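Nomgate block-pushing cell: setup and maintenance notes

Maintained by Wing-yan Chiang. Last revised 2023-09-18. 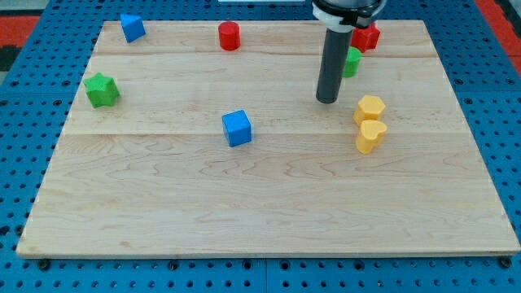 These notes cover the tabletop arm cell only. The Rillbridge cell has its own file and a different mount, so do not copy offsets between the two.

Contents of the release

episodes/ 1408 recorded pushes
calib/ camera and tool calibration, one file per session
logs/ controller faults and restarts
held_out/ 276 episodes kept back for testing

Board

The work surface is a maple board laid over the perforated table. Push it against the stops before each session and check that it does not rock. The seams between planks can catch a block edge. If one can be felt with a fingernail, sand along the grain, wipe with a dry cloth and rerun the height check. Do not oil the board. Oil changes the friction, and episodes from before and after will not match.

Blocks

Eight plastic blocks in red, blue, green and yellow. Wash in plain water and dry fully. Replace any block with a chipped corner and record the swap in the session log.

Tool

The end effector is a straight gray tube pointing down, held by a white collar. It pushes and does not grasp.

1. Stop the arm and engage the brake.
2. Loosen the collar, seat the tube fully and tighten the screws evenly.
3. Jog to the center of the board and lower to a 3 mm gap, using the feeler gauge.
4. Repeat near each corner. If the gap varies, shim the board and leave the tool offset alone.
5. Save the new file in calib/ before recording.

Check the collar every 100 episodes. A slipped tube shows up in the logs as a slow rise in contact force toward the far edge.

Known issues

Yilma driver: drops the first command after a cold start. Send one null move.
Plasis logger: timestamps repeat when the disk is nearly full. Affected episodes were removed.
November sessions: wrist cable replaced by I-hsuan Mok. Joint 6 zero was reset at the same time, so use the later calibration files.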